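Kategorie: Haushalt & Ordnung | Schlagwörter: Küche, Ausmisten, Anleitung

Küchenkram sortieren: erst alles auf den Tisch, dann zurück in den Schrank

Bei mir sah es im Unterschrank lange so aus: Tür auf, Topf raus, und mit dem Topf kamen zwei Deckel, eine Dose ohne Deckel und manchmal auch noch der Toaster hinterher. Ich habe ewig daran herumsortiert, immer nur ein Fach, immer nur ein bisschen, und nach einer Weile war alles wieder beim Alten. Im Juni habe ich es dann endlich richtig gemacht, und zwar über den großen Tisch. Seitdem mache ich das zweimal im Jahr so und schreibe euch mal auf, wie ich vorgehe.

Was ihr braucht

- einen freien Tisch, je größer, desto besser
- ein feuchtes Tuch und ein trockenes
- eine Kiste für alles, was wegkommt
- einen Zollstock
- Klebezettel und einen Stift

Schritt 1: Den Tisch leer machen

Klingt banal, ist bei mir aber schon die halbe Arbeit (Post, Ladekabel, Obst, ihr kennt das). Eine glatte Oberfläche ist super, weil man die Krümel später in einem Zug abwischen kann. Wenn euer Tisch empfindlich ist, legt eine Decke drunter. Töpfe machen fiese Kratzer!

Schritt 2: Ein Fach nach dem anderen ausräumen

Bitte nicht die ganze Küche auf einmal. Ich habe das beim ersten Mal gemacht und stand abends um 9 noch zwischen Pfannen und Tupperdosen und hatte keinen Platz, um mir ein Brot zu schmieren. Ein Schrank, ein Tisch voll, fertig. Den nächsten dann am nächsten Tag.

Schritt 3: Auslegen und Reihen bilden

Stapelt erst mal möglichst wenig. Ich lege die flachen und kleinen Sachen nach vorne, damit ich sie gut greifen kann, und die schweren nach hinten oder an die Seite. Schüsseln, die ineinander passen, dürfen zusammenbleiben, die kommen später sowieso so zurück in den Schrank. Vorratsdosen macht ihr bitte alle einmal auf und wieder zu. Bei den Klickverschlüssen merkt man sofort, ob eine Lasche lahm ist. Ich hatte eine Dose von Wuvano, bei der zwei Laschen kaputt waren, und die habe ich trotzdem monatelang benutzt und mich über weichen Käse geärgert.

Schritt 4: Jedes Teil in die Hand nehmen

Am besten fangt ihr mit den Töpfen an. Sitzt der Griff fest? Steht der Boden plan oder kippelt er? Kleine Stieltöpfe nehme ich am Griff und stelle sie schräg auf, dann sehe ich den Boden und den Rand gleichzeitig. Mein alter von Mabaso hat so einen Wackelgriff, den musste ich nur mit dem Schraubenzieher nachziehen, und jetzt ist er wieder mein Liebling für Grießbrei.

Danach die Geräte. Toaster bitte vorher ausstecken und ganz abkühlen lassen, Krümelschublade raus (falls eurer eine hat), ausleeren, wieder rein. Den Hebel drücke ich ein paarmal runter, um zu hören, ob er irgendwo schleift.
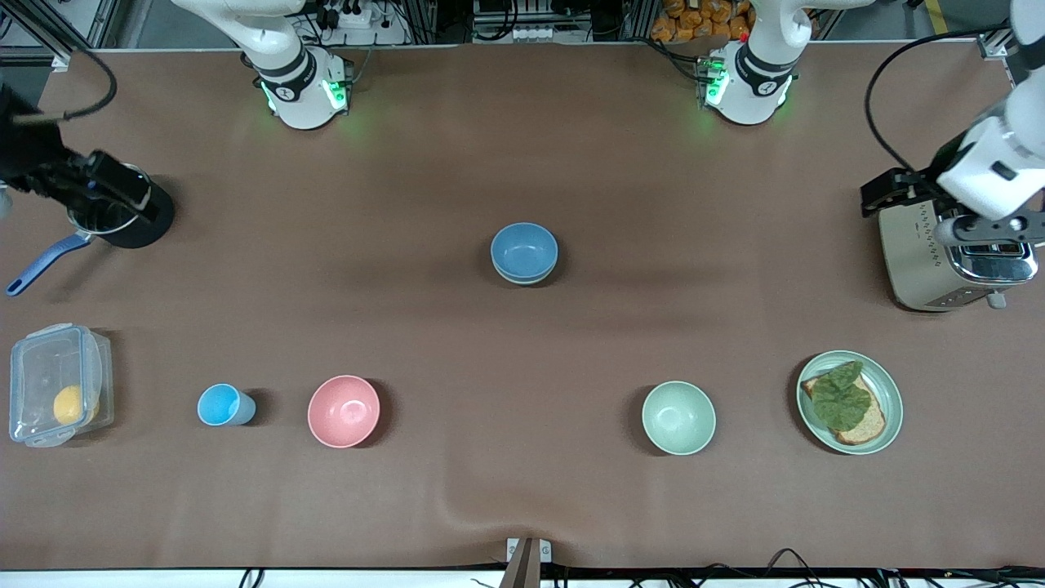 Wenn ihr damit durch seid, kommt der unangenehme Teil, nämlich das Entscheiden. Meine Regel: Was ich seit dem letzten Sortieren nicht benutzt habe, wandert in die Kiste. Ausnahmen gibt es für Backformen zu Weihnachten und für die Schüssel von meiner Oma, die bleibt, Punkt.

Schritt 5: Ausmessen und einräumen

Messt das Fach aus, bevor ihr Einsätze kauft. Mein Schrank ist innen 816 Millimeter breit, und der ausziehbare Einsatz von Waltero passte nur, weil ich ihn auf der schmalsten Stufe gelassen habe. Toaster und Co. brauchen mehr Höhe, als man denkt. Über dem unteren Boden habe ich jetzt 236 Millimeter Luft, das reicht bei mir gerade so. Häufig benutzte Töpfe nach vorne, Schüsseln als Nest daneben, Deckel hochkant in einen Ständer.

Die Klebezettel kommen für zwei Wochen innen an die Tür, damit auch der Rest der Familie weiß, wo was hingehört. Bei uns klebt der Zettel für die Dosendeckel immer noch, und die Deckel liegen trotzdem in der Besteckschublade.

Kontakt | Impressum | Datenschutz | © Alle Texte und Bilder: die Autorin | Nach oben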